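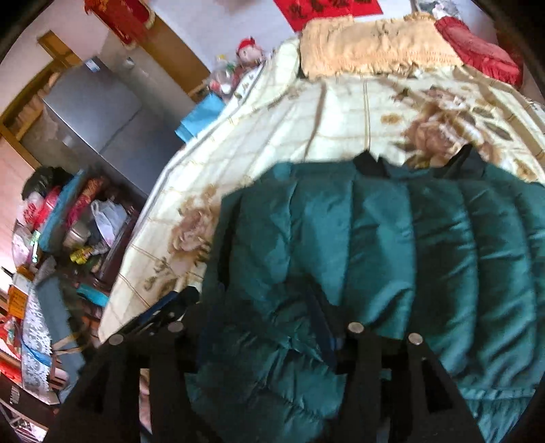 Figure 4. Quilted puffer jacket laid out on a bed.

Section 4: Washing Down and Puffer Items in the Duranus 798

Down loves a good wash! A clean jacket lofts higher and keeps you warmer, and the Duranus has a cycle built for the job. Set aside an afternoon, as drying takes much longer than washing.

Before you start, read the care label. If it says dry clean only, stop here.

1. Empty every pocket, including the small inside ones. Close all zippers and snaps.
2. Look over the seams. Stitch up any hole before the jacket goes in, however tiny (one loose seam can fill a drum with feathers).
3. Dab collar and cuffs with a little down wash and rub gently with a soft brush.
4. Turn the jacket inside out and place it in the drum by itself.
5. Pour down wash into the left drawer, up to the first line.

CAUTION: Never use fabric softener or bleach on down.

6. Turn the dial to DOWN. The display shows 90, the cycle time in minutes. Press Start.
7. When the chime sounds, press Rinse+ and let it run once more. Suds hide deep in the baffles, and this extra rinse makes a huge difference.
8. Lift the jacket out with both hands under it. Wet down is heavy and can tear the inner walls if you pull from one sleeve.

NOTE: The jacket will look flat and lumpy at this point. Don't panic! It comes back beautifully in the dryer.

9. Dry on LOW with three clean tennis balls. Every half hour, take the jacket out, shake it hard and break up clumps with your fingers.
10. Keep going until you feel no clumps at all, then hang it overnight in an airy room.

CAUTION: Do not spin above 1,000 rpm with down in the drum. If the display shows E93, the load is off balance. Press Pause, spread the jacket evenly and press Start again.

Related topics
Section 3: Wool and Hand Knits
Section 5: Sleeping Bags and Comforters
Cleaning the Detergent Drawer
Error Codes
Storing Winter Clothes in March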